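Canned goods or cash for the food crisis appeal?

Forum: Giving & Aid Work > General talk
Started 22 Jan 2025

stundby_gran wrote:
Our town group wants to do something for the hunger appeal, the one for families pushed off their land by the fighting and then the bad harvest. Half of us want to fill a container with tins and ship it. The other half want to send money to the Clustenik relief fund and be done. I'm in the tins camp, I'll admit it. We've got 1,033 cans stacked up in the hall already and people were so happy to bring them in! You can't get kids excited about a bank transfer.

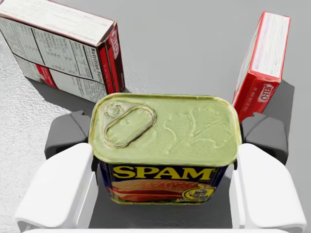
Spam, pull-tab lid.

Anyway, has anyone here done this? Who did you ship with, and did it get there?

moss_and_rain wrote:
Please don't ship it. I did two seasons with a feeding program and the port was full of stuff like this. Mixed cans are a pain, somebody has to sort them, and customs wants a list of every product. Pork is a no for a lot of the families too, so you'd need to pull all of that out before you even start. Send the money. The people on the ground buy grain and beans by the truckload from traders a day's drive away.

stundby_gran wrote:
Ouch. OK, the pork thing hadn't crossed my mind and it should have. But are you telling me hungry people would turn down a container of food?

moss_and_rain wrote:
No, I'm telling you it gets there in June if you're lucky, and the hungry months are before that. The freight quote our group got was 3,000 dollars, and that only took it as far as the dock.

tallboots wrote:
I'm going to disagree a bit. Cash is great when there's food in the market. When the roads are shut there isn't any, and prices go nuts. We saw this at Juhász camp — everyone had their cash vouchers and the stalls had onions and cooking oil and that was it. Somebody had to truck in actual food. So I get twitchy when people say cash always wins.

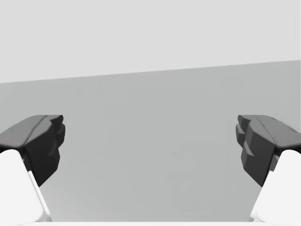
And the trucks that came were from a depot the agencies had stocked months before, all the same sacks, all the same size. I wouldn't put a church hall collection in that group, sorry gran. But I wouldn't call it a cash win either.

moss_and_rain wrote:
Fair. I said always in my head and you caught me.

k_porchlight wrote:
Can I ask the dumb question? How does anyone know how many people need food? I've seen three different totals for the same region this month and they're millions apart. My brother-in-law says that proves it's all made up.

tallboots wrote:
Not dumb. A lot of the area can't be reached, so they survey the towns they can get into and estimate the rest. Then more people walk out of the bush and the number jumps. Different agencies also draw the map differently, and one might count everybody short of food while another only counts the worst off. Tell your brother-in-law a shaky number isn't a fake one.

quietloaf wrote:
I don't love the "just trust them" tone in here. Our club gave 1,000 dollars to an outfit called Stolteck a while back and never got so much as a letter saying where it went. At least with cans I know what I gave.

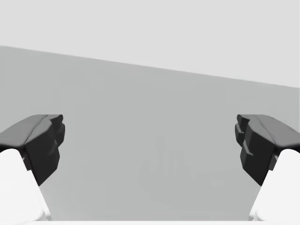 Dark gray fingers, gray background.

moss_and_rain wrote:
You know what you gave, sure. You don't know who ate it. Ask for a spending report before you give, and if they dodge, pick someone else. Clustenik sent us one when we asked, it was dull as dirt and I read every page.

stundby_gran wrote:
Talked to the others tonight. The cans are going to the food pantry across town (they said yes to everything, pork included) and we'll do a soup supper at the hall to raise money for the fund. I'm still a little sore about it, but the pantry lady nearly hugged me through the phone.

quietloaf wrote:
Get that report first though.

stundby_gran wrote:
Emailing them in the morning. Does anyone have a good soup recipe for a crowd?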